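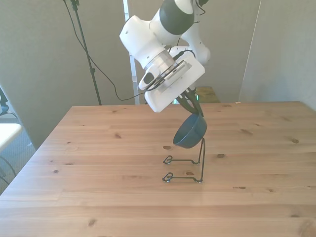 4.2 What changed at the dish station

Figure 3. The arm holding a bowl by its rim, just over the wire rack.

Of all the tasks we followed at the Panyasiri canteen, racking bowls was the one people most liked to talk about, usually over tea and usually at length. The arm handled 3,137 bowls in September, and the two staff members on the late shift, who used to rack every one by hand, told us their wrists were grateful (so were their families, one added!). What they missed was the company, for racking had always been when the day's news got passed along. Paweena Srisuk now spends that hour out front with the diners, and she has grown fond of it. Amnuay Thongdee still prefers to stay near the rack, straightening bowls and chatting with whoever comes by, and his supervisor has kindly let him.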